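Three Weeks with the Flenness Kitchen Pack

August 27, 2023

I should say up front that I paid for this myself, and that I had been eyeing it since December, when the folks at Tosanska first put up the page for it and I left the tab open for what must have been a month. The Flenness Kitchen Pack is a set of simulated kitchens you load on your own computer, with a robot arm already set up in them, so that those of us without a lab (or a spare kitchen!) can practice teaching an arm to do chores. It cost me $217, and the license covers 2 computers.

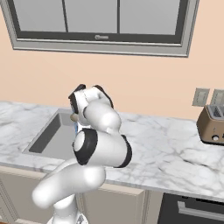
Setting it up took me an evening and two pots of tea, mostly because I will read every page of a manual before I touch anything. The download is big, around 56 gigabytes, and my poor old connection groaned the whole way. Once it was in, though, I was moving the arm over the marble counter within a few minutes, and I'm afraid I stayed up far too late.

I like the rooms very much. They're plain, with soft peach walls and cream cabinets, and they run smoothly on my machine. The dish rack has given me the most trouble and the most fun, because a plate standing up between prongs asks for a good deal more care than one lying flat. I've saved 573 tries so far over all the chores, and I'm not going to tell you how many I'm proud of.

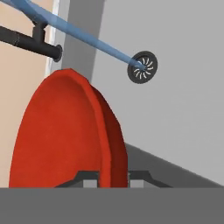 How it compares with Paredes

I used the Paredes set for most of last year, and I still have a soft spot for it. It's cheaper and the help pages are friendlier, but the kitchens all felt like the same kitchen to me after a while. If you're coming over from there, keep your old settings file, as Flenness will read most of it. I'd like to try the Brendon add-on next, once I've saved up a little.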